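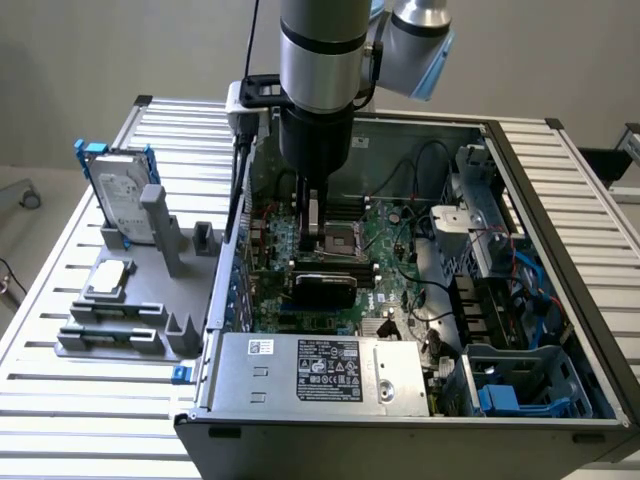

Magazine > Home Tech > Second Lives

Search Wikance

Lay an old desktop tower on its side, take off the panel, and you're looking at a small city! Birthe Þorgeirsson fell for the view years ago and has opened up 300 of them for Gandero, the repair shop she runs out of a former bakery.

She loves the older office machines best, with their green boards and bright blue latches (somebody picked that blue, and she'd like to shake their hand). The power supply is a plain silver brick, and she leaves it sealed. Everything else is fair game: memory out, dust out, fresh paste on the processor, cables tied back where air can get past them.

"People bring me a tower they've kept in a closet since June," she says, "and they whisper, like it's sick."

Her bench opens at 8 in the morning, and the kettle goes on first.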